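Print this item | E-mail to a friend

Droltberg 1.4: What Changes for Potion Makers and Caravan Owners

The 1.4 update for Droltberg went live on Saturday, 26th January, and most of our members have now had some time with it. The download is larger than the last two, so leave room on your drive before you start. Old saves will load, but any character standing inside the Allell mines when the game was last saved will be moved to the gate outside. Your gear stays with you.

The biggest change is to alchemy. Until now you could mix any two plants at any bench and get a result of some kind, even if it was only murky water. The new rules split benches into field benches and town benches. A field bench handles basic healing and stamina potions. Everything else, including all poisons and the cold resistance brew you need for the northern pass, has to be made in town.

This will slow down players who like to stay out in the wild for long stretches. Gisela Escobar, who runs our Thursday group, suggests making the cold brew in batches before you leave Alarcón. The herb seller by the east wall restocks every second morning, and frostleaf is still cheap there. By the time you reach the pass, the only merchant selling it charges 420 coins a bundle.

Poisons are weaker than before but last longer. The old trick of coating one arrow and waiting behind a rock no longer works on trolls. It does still work on bandits, wolves and the smaller cave spiders.

Caravans have also been changed. You can now own two at once, and each one can be given its own route. A second caravan costs 3000 coins and becomes available after you finish the quest called The Salt Debt. If you finished that quest before the update, go back and speak to the innkeeper in Alarcón again. The option to buy does not show up until you do.

Guards now ask for wages each week of game time. If you cannot pay, they leave, and they take one item from the cargo with them. Mudassar Bhutto lost a silver shield this way on his first trip. Check the ledger before you sleep or fast travel, as both can carry you past payday without a warning.

Several members have asked which route pays best at the moment. Wool to the coast is steady but slow. Iron to the mines was the best choice before the update and has been cut back a good deal. Benjamín Echeverría has been running lamp oil between the two lake towns and made 1243 coins in a single round trip, with no guards at all -- though he was attacked on the next one and lost the whole load. 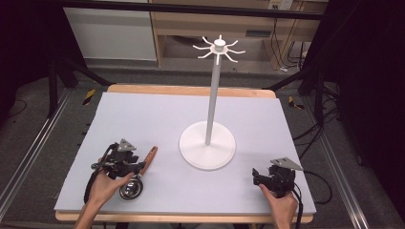

The mines themselves have a new lower level. You get to it through the flooded hall, which now has a pump you can repair. The part you need is in the foreman's desk, under the ledgers. There are 27 rooms down there, and the map does not fill in until you find the surveyor's lamp, so it is worth keeping one hand on the left wall as you go. Save before the long stairway. The fight at the bottom starts as soon as you step off the last stair and you cannot turn back.

Some bugs remain. Horses can get stuck in the stable at Alarcón if you dismount too close to the trough. The fix is to leave town on foot and whistle from the bridge. The subtitles for the ferryman are still in the wrong order. Anyone using the Flatex interface mod should turn it off for now, as it hides the new wage ledger completely. A new version of the mod is expected, but there is no date yet.

Amancay Sepúlveda is putting together a full table of the changed recipes for the next issue. If you have found one that does not match the in-game book, send it to her with the name of the bench you used and your alchemy level. Screenshots help but are not needed.

The Thursday group will meet online at the usual time and will be going through the lower mines from the start. New players are welcome -- bring a character of level ten or higher and at least one light source.

Print this item | E-mail to a friend

Contact the editor: Golshifteh Ebrahimi | Copyright Droltberg Players' Newsletter. All rights reserved. | Back to top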